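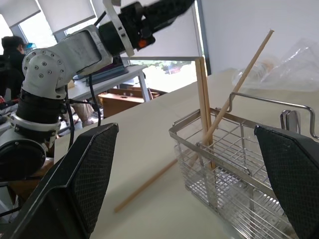 ## Let the slow arm be slow

In our shared workshop in Berley we have two robot arms and a long argument. Some members, Ognjen Berisha first of all, want the arms to do something people would film and send to their friends. I want them to put wooden sticks in a wire basket. I think my side is right, and I will try to say why.

A stick is a difficult thing. It is thin, it rolls, and when you hold it at one end the other end goes where it likes. The basket is difficult too. Wire is mostly holes, and its bright metal gives the cameras a lot of reflections. A member who can teach two arms to manage this has learned more than one who downloads a dance.

Hayley Fothergill answered me in the members' letter that a child does the same job in 4 seconds. I agree with her, and I do not see why it should end the discussion. My grandmother could also sew faster than I could set up her machine. I set it up anyway, and I still know how it works. 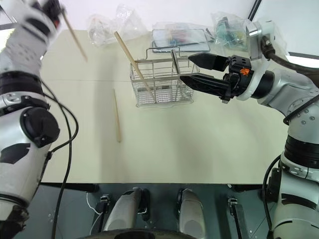 *One stick in the basket, one in the left gripper, one on the table.*

There is the question of money, of course. We spent 215 on parts last June, mostly cables and finger pads, and Slavica Petkov would have preferred a better saw. She has a fair point – the saw is terrible. But a saw is used by one person at a time, and at the arms there are often several of us, disagreeing about where a finger should close.

So I ask the members to leave the sticks on the program until summer. Ognjen can have his dance after that, if he writes it himself.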